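**Kit Packers and Sorters - Ulano Packing Room**

Ulano packs small kits for schools, craft stores and mail-order customers. Each kit is a divided tray with a few parts in it, and sometimes a treat or a printed card. We are hiring 2 part-time packers for the August season, with a chance to stay on through the fall.

**The work**

You will stand or sit at a bench and fill trays from bins. Every order comes with a pick sheet that says what goes in which compartment. Most of the day is:

- reading the pick sheet and pulling the right items
- placing items in the correct compartment, right way up
- checking the tray against the sheet and initialing it
- moving finished trays to the sleeve table
- wiping down the bench and returning leftover stock to its bin

A full shift is usually 170 trays per person once you are up to speed. We don't expect that in your first two weeks. Mistakes cost us more time than slow packing does, so please don't rush while you are learning.

Some trays have a compartment that stays empty on purpose, because the customer adds their own part later. Don't fill it. If the sheet and the bin label disagree, stop and ask Brodie Waaka, the shift lead.

**Hours and pay**

Shifts run from 8:30 a.m. to 1:30 p.m., with a paid break at 11. We can offer up to 25 hours a week. Pay is hourly and goes out every other week. The rate is listed on the application form and is the same for both openings. Training is paid at the full rate.

**What we need from you**

- You can read a printed sheet and follow it closely.
- You can handle small parts for several hours. Gloves are provided.
- You can lift a full carton from the floor to the bench.
- You are comfortable working near wrapped candy, including items that may be packed with nuts. Tell us about any allergy before your trial shift.

Experience in a warehouse, kitchen or store stockroom is useful but not required. You must be 18 or older.

**Trial shift**

Everyone we interview does a one-hour paid trial. You will get a pick sheet and a stack of three-compartment trays, and Izzati Rahman will go over your finished trays with you at the end. Long wrapped items go in the tall compartment and can stick out past the rim a little, provided the sleeve still closes. 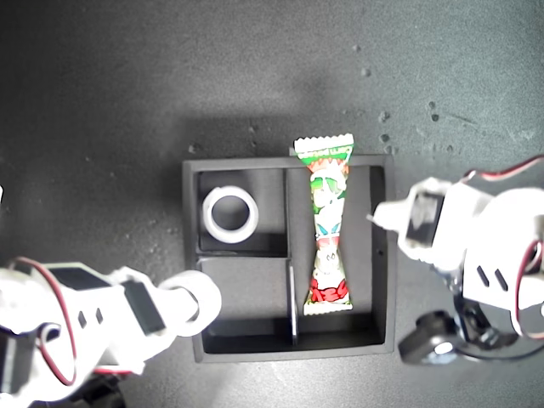
*Three-compartment tray with a white ring and a wrapped candy bar. Lower left stays empty.*

**How to apply**

Pick up a form at the front desk, Room 101, Hutapea Building, or ask for one by phone. Return it to Bernadette Castellanos with the hours you can work and one reference. A resume is fine but you don't need one. The desk is open until 4 p.m. - after that, use the mail slot by the side door.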